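Speaker notes, May
By Theano Lambrakis

Opening. Wait for the coffee people to sit down. Thank Sakda Meesuk for the introduction, whatever he says in it.

I have run the allotment list in Prirkley for longer than I meant to. The site has 230 garden plots, and the waiting list has 614 names on it. Say the second number slowly. Someone in the front row will be on it.

First point: a town grid is an argument with the ground, and the ground has more patience. Prirkley was laid out in straight blocks by a man who had seen the hill only on paper. Two streets give up halfway and become stairs. Mention Nartey Street, where the even numbers are all on one side and so are the odd ones. (Pause. They laugh at this in Bikine. They may not here.) 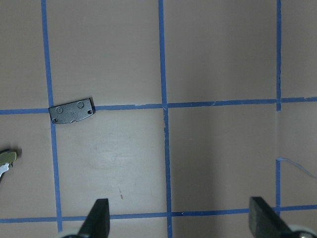
Our garden plots inherited the same habit. On the 1950s plan every plot is a perfect square. Walk out there with a tape measure and you'll find plots that are wide at the gate and pinched at the compost end, and a gardener beside each one who can tell you exactly which neighbor is to blame.

Second point: fences. We had 40 boundary complaints in one season. Most were over less ground than a zucchini takes up. I used to bring the plan. Now I bring string, and let both parties hold an end — it's hard to stay furious with somebody at the other end of your string.

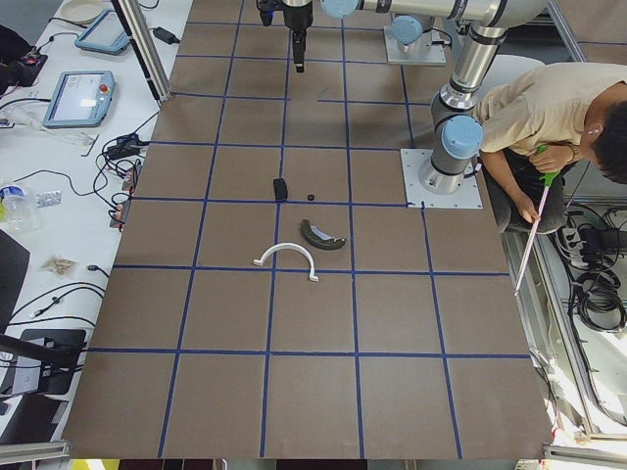

Juvard tried the opposite. They hired a surveyor, put in metal pins, and mailed everyone a map. Complaints doubled, as people who had been happy for years learned they were owed six inches.

Third point, if there's time: paths. Leave them wider than you think. A wheelbarrow has no respect for policy.

Skip the drainage story unless asked. If asked, keep it under 2 minutes and leave out the goose.

Questions. Sakda has the microphone. Plot swaps get handled at the side table afterward, with me, in line.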